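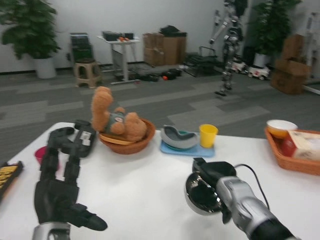

Runder Korb mit Plüschtier auf dem weißen Tisch, dazu ein pinker Becher.

Ich habe 27 Jahre lang geglaubt, dass man Ordnung in Schränken herstellt. Tür auf, alles rein, Tür zu, fertig! Dann bin ich umgezogen, in eine Wohnung in Ronberg mit genau einem Einbauschrank (und in dem wohnt die Therme), und seitdem interessiere ich mich für Körbe. Sehr sogar. Meine Schwester hat mich schon gebeten, beim Essen über etwas anderes zu reden.

Am 30. März 2019 war ich deshalb bei Ladan Najafi. Sie gibt Kurse, in denen man lernt, mit den Sachen zu leben, die man hat, und sie fängt immer mit einem Tisch an. Keine Ausmistkur, keine Säcke im Flur. Man stellt hin, was im Alltag eben so herumsteht: Becher, eine Schüssel, Kosmetiktücher, ein Plüschtier. Und dann wird gruppiert.

Mein erster Reflex war natürlich, nach Art zu sortieren. Becher zu Bechern, Geschirr zu Geschirr, so hat es meine Mutter gemacht und so steht es vermutlich in jedem Küchenbuch. Ladan hat mich eine Weile machen lassen und dann gefragt, wann ich denn zuletzt drei Becher gleichzeitig gebraucht hätte. Hm. Bei ihr kommt zusammen, was zusammen benutzt wird. Der Becher fürs Frühstück steht beim Schälchen fürs Frühstück, beides auf einem Tablett, und das Tablett wandert morgens zum Tisch und danach wieder zurück. Ein Griff, ein Weg. Ich fand das erst ein bisschen albern und mache es inzwischen jeden Tag.
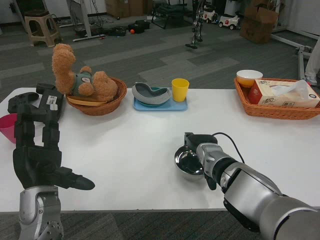
Hellblaues Tablett mit grauer Schale und gelbem Becher, rechts im eckigen Korb eine Schüssel und die Tücherbox.

Über die Tücherbox muss ich kurz schwärmen. Bei mir zu Hause wanderte so eine Schachtel jahrelang durch alle Zimmer, immer war sie gerade woanders, und wenn die Nase lief, suchte ich mit dem Ärmel im Gesicht die Wohnung ab. Im eckigen Korb steht sie neben einer weißen Schüssel und hat eine Adresse. Die Schüssel ist bei mir jetzt übrigens für Schlüssel und Kleingeld da, das ist meine eigene Erweiterung des Systems, und ich bin ziemlich stolz darauf.

Dass die beiden Körbe verschieden geformt sind, gefällt mir besonders. Man merkt sich »rund« und »eckig« viel schneller als jedes Etikett — und ich habe wirklich Etiketten gedruckt, 346 Stück, sie liegen noch in der Schublade. Eckig schmiegt sich an die Wand und nimmt Schachteln auf. Rund darf mitten im Raum stehen und verträgt alles, was weich ist und sich nicht stapeln lässt.

Womit wir beim Plüschtier wären. Najafi besteht auf einem Gegenstand, der zu gar nichts gut ist, und der bekommt einen richtigen Platz. Nicht die Sofaecke, aus der er beim Hinsetzen fliegt, sondern einen Korb! Mit grünlichem Hemdchen und Abzeichen sieht so ein Kerl darin auch noch ganz offiziell aus. Auf dem zweiten Foto teilt er sich den Korb mit einem gelborangen Teller, den ich persönlich woanders hinräumen würde, aber da sind Ladan und ich verschiedener Meinung.

Und die Farben? Ich war immer für Weiß in Weiß, alles schön ruhig. Ein pinker Plastikbecher wäre mir früher nicht in die Wohnung gekommen. Auf einem weißen Tisch findet man ihn aber sofort, auch ohne Brille, und mein Nachbar Aurelio Quintero — der meine Körbe für eine Phase hält — greift beim Kaffee inzwischen ganz selbstverständlich nach dem gelben.

Wer es ausprobieren will: einen Tisch freiräumen, 10 Minuten auf die Uhr schauen und nur hinstellen, was man heute wirklich in der Hand hatte. Danach erst Körbe kaufen. Ich hatte es andersherum gemacht, und zwei davon stehen seit Juli leer auf dem Balkon, falls jemand Bedarf hat.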